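How Does a Card Tournament Work?

In a card tournament, every player begins with the same number of chips. The chips are not real money. They only show who is doing well.

Players sit at tables and play many small games, which we call hands. If you lose all your chips, you are out. When a table has few players left, they move to other tables – so the tables become fewer and fewer. At the Clultard family tournament in August, 13 players started at 2 tables. Luminița Olteanu, who is ten years old, finished third. 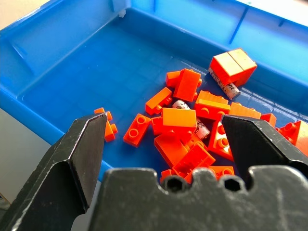

What happens when only two players are left?
They play against each other until one of them has all the chips, and this player is the winner.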